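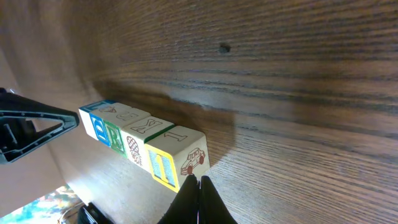

Nasution wrote in reply to the October report that blocks set edge to edge are quicker to lay out and store, but that the inner side faces are then hidden and wear on them goes unrecorded. The point is accepted. The inspection sheet has been changed as set out in section 2.

Mileo Block Refurbishment and Lending
Progress report to Kenau
10 December 2020

1. Status

The work covers wooden alphabet blocks held in lending sets at 15 sites. Sets from 12 of these sites have been received, unpacked and logged. The other three sites are still lending and will send their sets after the current loan period. The log now holds 2,728 blocks. First inspection is complete for 92 percent of them. The remainder are boxed by site and have not been opened since intake.

2. Inspection method

Blocks are inspected in short rows on a tabletop. The first pass is made with the blocks touching, which keeps the row straight and shows differences in edge wear between neighbors. Up to October this was the only pass. A second pass has been added in which the row is opened up and each block is turned so that all six faces are checked.

The sheet records the following for each block:
Face legibility, scored per face
Edge wear: none, light, heavy
Border color, where a border is present
Cracks or splinters: yes or no
Action: keep, sand and seal, withdraw

Edge scuffing such as that on the yellow-bordered block in Figure 1 is scored as light. Light scuffing alone does not lead to any action.

3. Findings

Faces carry either a letter, a numeral or a line drawing. Colored embossed letters are holding up better than the outlined shapes printed in red-brown. The outlined shapes fade first, and once faint they are easily misread. A 3 and an E are the pair most often confused on the log, followed by H and I. Entries of this kind are now held as "unclear" until a second person has looked at the block, and are left out of the letter totals in the meantime.

The line drawings have caused fewer problems. Fruit and vehicle drawings can usually be identified with part of the outline missing. No drawing has been the sole reason for withdrawing a block.

Several sets arrived short of vowels. The sites report that these are the blocks most often lost on loan. Spare vowels will be taken from the withdrawn sets where the faces are sound.

4. Layout of working batches

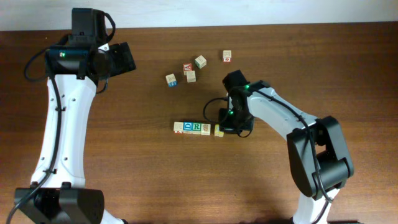
Figure 2. Batch of ten alphabet blocks on the worktable.

Batches are kept small so that a block can be traced back to its line on the sheet if the order is disturbed. Larger batches were tried at intake and gave too many mismatched entries. The small batch adds time at the start and end of each sheet, and the schedule has been adjusted for this.

5. Supplies

Tomska has delivered the sandpaper and the clear sealer. The lidded storage boxes are on back order. Finished blocks are being held in the original site boxes, relabeled, until they arrive. No change to the budget is requested.

6. Next period

Finish first inspection of the boxed remainder.
Repeat the second pass on sets inspected before the sheet was changed.
Collect the sets from the three outstanding sites.
Agree with Nasution on a rule for faces that stay unclear after a second look.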